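**Is the Kastora wrist kit worth it for plug and unplug work?**

*posted by mbrandt_shop*

Looking at the Kastora kit (two-finger gripper plus wrist camera) for a small arm. The sales page says "ready for everyday connectors in 21 minutes." My everyday connectors are chargers in power strips. Has anyone gotten this to work without a second mortgage?

**Nandi Potgieter**

I've had one since January. The 21 minutes covers opening the box and finding the hex key. Calibration took me three evenings.

The gripper is good. The fingers scuff early and it makes no difference to the grip. The camera is fine on sockets and poor on glossy white adapters sitting on a white strip, so put something dark under the strip and keep lamps off to one side. Turn the approach speed down to 2 in the settings. The default is for people who own spare chargers.
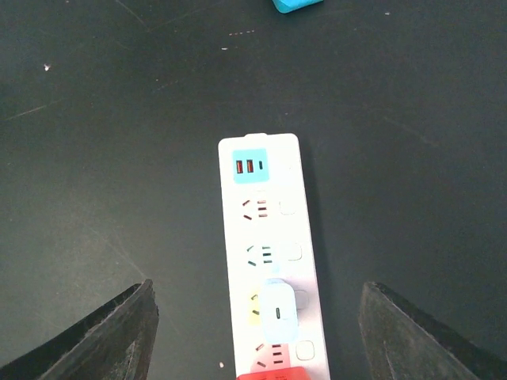 Support answers email, eventually. If you only need to pick up blocks, get the Curo and keep the difference. For plugs I'd buy the Kastora again, grumbling.

**falen_fan**

get the Falen its better

**Tarek Abou Zeid**

Agree with Nandi on speed. I logged nearly 1000 tries on mine and most of the misses were the adapter tilting on the way out, so grip low and pull straight. Unplug the strip from the wall while you're learning. The kit's manual mentions this on the last page, after the warranty.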